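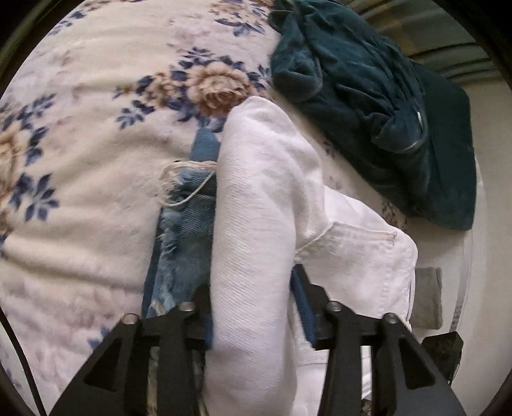
White twill in the gripper, frayed denim beside it, floral bedspread underneath.

Home Data Tasks Code Results Contact

# Kindum Laundry

Kindum Laundry is a set of short demonstrations of people sorting and folding clothes on a bed with hand-held grippers. We collected it to find out how close a home robot is to doing the laundry, past the point where a single towel is laid flat on a clean table. Short version: closer than we thought in February, and still a long way from something you'd leave alone with a full basket. We had a great time finding out!

The current release has 2,014 demonstrations. Questions and corrections go to Traian Iordache, who keeps the task list and the label files.

## Why laundry

Clothes are wonderful test objects. A mug has one shape. A shirt has as many as you can crumple it into, and it changes again the moment you touch it. Jeans are stiff at the waistband and floppy at the cuff, so a grasp that works at one end is hopeless at the other. Velvet folds over itself into dark heaps where a depth camera sees very little. A patterned sheet under all of it gives the segmentation model a hard time, and ours happily outlined printed leaves as socks for the first few weeks.

People do this work while talking on the phone. We wanted data that respects how much skill is hiding in that.

## What is in the release

- wrist video for every demonstration
- gripper opening and pose over time
- a one-line task label written by the person who did the task
- start and end marks for each grasp
- a success flag, with the reason whenever it is "no"

Tasks are grouped by what is being asked for:

- `pick_one` – take a single garment out of a mixed pile
- `separate` – pull apart two pieces that are lying on each other
- `flatten` – spread a garment so that its outline can be read
- `fold` – bring it to a folded state, any style
- `stack` – put one folded piece on another

Folding style is left open on purpose. We asked people to fold the way they do at home, and they really do disagree, mostly over sleeves. If you need one consistent target shape, filter on the `style` field, but expect to lose a lot of the `fold` group.

## How far the machines get

We trained two policies on the data. Kedholm is the small one and runs on the robot itself. Matei is larger and slower and plans a few grasps ahead. Both were tested on garments held out from training.

`pick_one` is the happy story. Matei takes a named piece out of a light-colored pile on most tries, and when it misses it usually tries again without help. Seeing it go back for a second grab, a little farther along the hem, was the best afternoon of the project.

`flatten` works well for towels and pillowcases and fairly well for T-shirts. Button-up shirts are harder because a pocket or a placket gets grabbed in place of the edge.

`separate` is where things get tough.

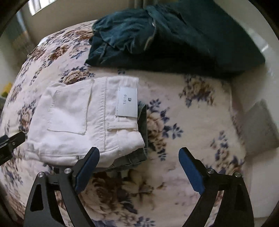 White jeans on top of another denim garment in a different color should be an easy case, and for color they are. The trouble is thickness. Two layers of folded denim at the waistband feel nearly the same to the gripper as four, so the policy closes, lifts, and brings up both garments together. Kedholm does this far more than Matei. Adding pad pressure as an input helped both, and we'd love to see someone push that further.

`fold` on jeans is hit or miss. The first fold, leg over leg, is decent. The second tends to drift, and the result is a parcel you could put in a drawer but wouldn't show your mother. `stack` depends almost completely on how good the fold was.

Nothing we trained can get through a mixed pile from start to finish. The longest runs stall somewhere in the middle, often on a sleeve trapped under something heavy.

## Known problems

- Loose threads confuse the edge labels. Frayed denim is the worst, and the outline may follow a thread out across the sheet.
- Dark plush fabric has holes in the depth estimate. Treat depth there as missing.
- The lens is very wide, so straight things near the border come out curved. Calibration files are included. Please use them before measuring anything.
- Roughly 800 demonstrations have task labels only, with no grasp marks. They are listed in `unmarked.txt`.
- Left and right were swapped in the gripper fields of the first release. This is fixed now, but any copy you downloaded before the fix is wrong.
- Very few socks. We know.

## Splits

The split is by garment, so the same pair of jeans never appears in both training and test. An earlier split by session gave lovely numbers that meant nothing – the model had simply learned the clothes. If you're comparing with older results, check which split they used.

The small starter set, `irkham_mini`, is named after the Irkham room where we worked out the protocol. It fits on a laptop and is plenty for checking that your loader works.

## Adding your own

Yes, please! Keep each demonstration to one task, write the label before you start, and keep the failed ones. Failed grasps turned out to be the most useful part of our training data, and we threw away far too many early on. We'd be especially glad of fitted sheets, baby clothes and anything with a drawstring.

Next on our list are clothes hangers and inside-out sleeves. Traian already has a branch open for the sleeves.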